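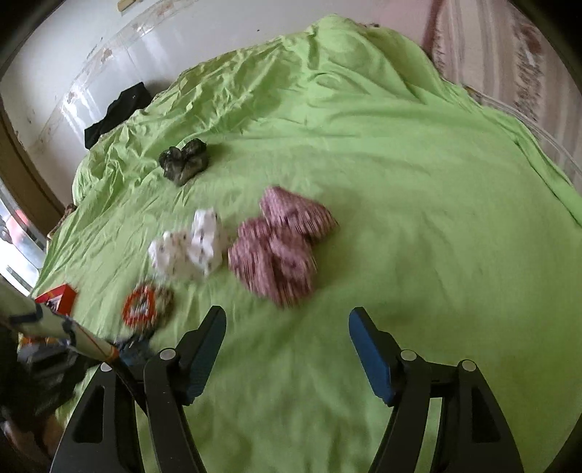 Keeping the hand-held grippers in order at Bakska

Tuesday, February 13, 2024

Ayane Fukuda maintains the hand-held gripper tools used at Bakska to record cloth handling. The linkage has two driven jaws, each made up of linked bars on round pivots, with a pad at the fingertip. Fukuda took over the job in October from Shigeru Oshima, who still does the mechanical drawings.

Her service interval is 3000 closing cycles. The tool counts them itself, from the trigger encoder, and the count is written on the bench sheet at the end of each shift. "Before that we went by feel," she says. "Someone would report that the jaws were sloppy, and by then the bushings were already gone."

The pivots come first. Fukuda holds the tool by the body, opens the jaws fully and pushes each fingertip sideways. If one side moves more than the other, she removes the cap from the outer pivot and checks the bushing before she touches the inner one. The outer links take the trigger load and wear sooner. A new bushing is pressed in dry. Oil is not used anywhere on the linkage.

"Oil ends up on the pads, and then on the fabric," Oshima says. "You get a week of recordings where the cloth slides out, and you blame the operator."

Pads are judged by their ridges. Fukuda looks at the lower end of the pad, where the ridges are finest, and replaces it when they no longer catch a fingernail. The adhesive is left for 10 hours under a clamp. Pads from two batches can be fitted to one tool provided the hardness matches. Color is ignored.

Cloth work brings its own trouble. Lint packs into the gaps between the inner and outer bars and stops the jaws short of full opening. She clears it with a stiff nylon brush, never compressed air, which drives fibers into the bushings. Thin knits are the worst for this. Striped and printed items are kept in the set for the tracking software, made by Orton, which does poorly on plain fabric.

After any work on the linkage the opening is calibrated again. The jaws are closed on nothing, the encoder is zeroed, and the tool is opened to the stop. Fukuda repeats this until three readings agree, then runs 100 cycles and checks the zero once more. A tool that has drifted goes back to the pivots.

The camera is left alone unless its mount has been loosened. "If you can see both fingertips and they sit level, leave it," she says. "Every time we took it off we lost a morning."

The next revision, called Yagi, will have sealed pivots. Oshima expects the bushings to last longer but has kept the interval at 3000 until the first set has been stripped and measured.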